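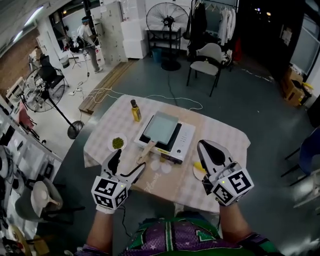 3. First use and care of the hotplate

Before you start

Stand the Sallora hotplate on a flat, dry surface that can take heat. Leave a gap of 45 cm below any shelf or cupboard. Do not use it with an extension lead.

3.1 Heating up for the first time

1. Take off all packing and the film on the control panel.
2. Wipe the plate with a damp cloth and dry it fully.
3. Plug in and press the power button. The lamp comes on.
4. Set the heat to 182 °C and leave it for 9 minutes with nothing on the plate.
5. Switch off, unplug and let it cool.

Note: A slight smell and a little smoke are normal during step 4. Open a window.

3.2 Cooking

1. Put the pan in the middle of the plate before switching on.
2. Add oil while the pan is still cold.
3. Turn the heat down once the food has browned.

CAUTION: The plate stays hot after the lamp goes out. Keep the cord away from it.

3.3 Cleaning

Unplug first. Use warm water and a soft sponge. Never put the base in water or in a dishwasher. Burnt-on fat can be loosened with Durkine paste, left on for 9 minutes and wiped off.

If the lamp flashes, see section 5.

Revised 2021-12-26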